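Materiales > Segundo curso > Unidad 5 > Apertura

UNIDAD 5. FIBRAS Y TEJIDOS TÉCNICOS

Antes de empezar: repasar la unidad 2 (polímeros). Sin eso, esta se hace cuesta arriba.

Una fibra sola sirve de poco. Se dobla, se escapa, no aguanta compresión. Metida en una resina es otra cosa: la fibra lleva la carga, la resina la reparte y mantiene todo en su sitio. A eso lo llamamos material compuesto. Vidrio, carbono, aramida, lino también. En el taller de Laston trabajaban el lino con resina epoxi ya en los primeros cursos, piezas pequeñas, bandejas sobre todo.

Palabras que van a salir: urdimbre, trama, ligamento, gramaje, laminado, curado. Apuntarlas ahora.

Gramaje: masa por metro cuadrado. Un tejido de 300 g/m² es cómodo para aprender, se corta bien y no se deshilacha tanto. Ojo con los más ligeros, se deforman al cojerlos.

Curado: el horno del caso práctico (empresa Macedo, apartado 5) trabaja a 40 grados. Lento pero seguro. Los datos estan en la tabla final de la unidad.

El ligamento es la manera de cruzar los hilos. Tafetán: uno por encima, uno por debajo, y vuelta a empezar. Sarga: el cruce se desplaza en cada pasada y salen diagonales. Satén: hilos más sueltos, se adapta mejor a las curvas. En una pieza acabada el dibujo muchas veces sigue a la vista, como en la placa plana gris oscuro con textura de fibra de carbono, de trama fina y cruzada, que va por el borde inferior de la carcasa negra redondeada. Del ligamento concreto, más en el apartado 2.
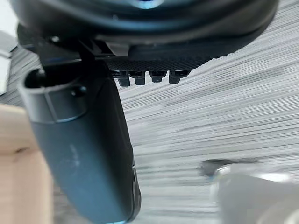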